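The List We Paid For

Regular readers will remember that last October I bought a contact list. I'd been told by a man at a networking breakfast that it was the done thing, and he had a very nice jacket. The list had 3,000 names on it, supposedly all decision-makers in small manufacturing and wholesale, and it came as a spreadsheet with the postcodes in the phone number column.

I've now worked through the whole thing, so you get the results whether you want them or not.

First, the duplicates. One plumbing supplier appeared under four spellings, each with a different managing director. Once I'd stripped those out, plus the addresses that bounced on the first send, plus a surprising number of primary schools, I had 1,000 contacts who could plausibly be called businesses. I wrote to every one of them. Eighteen wrote back. A good share of those wanted to know where I'd got their address, and one attached a quote for office cleaning, so at least somebody was selling something that week.

Then I handed the survivors to Kátia Fagundes, who has been doing our phone follow-ups since the autumn and has the patience of a parking inspector. Kátia's view, which she gave me over a cup of my good coffee, was that I'd written the email for myself. It opened with two paragraphs about our history. She cut it to five lines: what we do, who we've done it for, what it costs to start, a question they could answer in a word, and her direct number. She also took out the word "synergies", which I maintain I was using ironically.

We sent the short version to 100 people picked from our own old enquiries. These were folks who'd asked us something at some point and then gone quiet, mostly through our fault. The Pustgate people had wanted a price on a small run and never got one. Osex had left two voicemails with someone who no longer works here. Athumani had filled in our web form, which at the time was forwarding to an inbox I'd forgotten the password to. You can see why I went shopping for strangers instead. Strangers have no reason to be cross with you.

All three of those picked up the phone. Pustgate has since ordered. Athumani is thinking it over, and Osex has gone with a competitor but was very decent about it and asked to stay on this newsletter, so hello.

What I've changed since then is fairly dull. Every enquiry goes in one place now, a program called Skoteo that Kátia chose and I'm slowly learning not to break. Each one has a name against it and a date to ring back. If the date goes by, it turns an unpleasant orange colour. I've come to organize my whole morning around not seeing orange. We check the web form every month by filling it out ourselves, and I'm pleased to report that I have been a very prompt correspondent with myself.

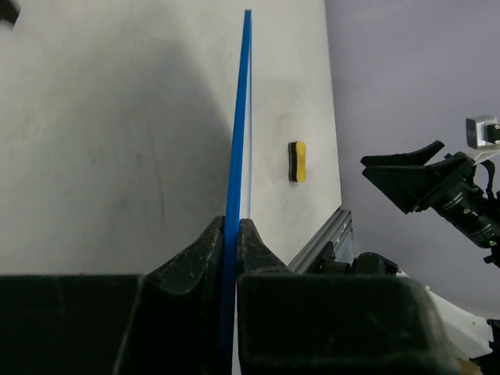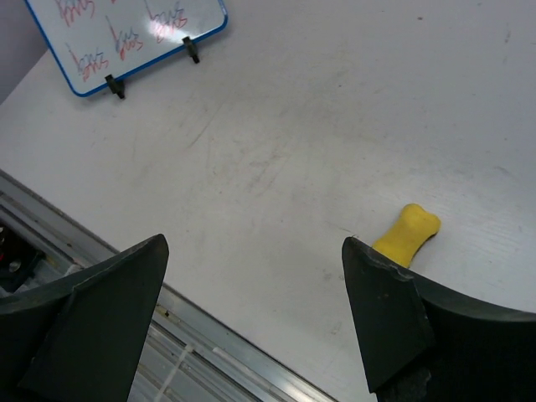 As for the bought list, I asked for my money back and was offered a discount on a bigger list. I said I'd think about it, so I suppose I'm now on theirs as a warm prospect. They ring on a regular schedule and always get my name right. Kátia says I should be taking notes.

If you've asked us for a price in the past couple of years and heard nothing, please reply to this email and put "still waiting" in the subject line. You'll go straight to the top of the pile, ahead of the cleaning quote. Next issue: whether trade show lanyards can be claimed as an expense, and what happened when I tried.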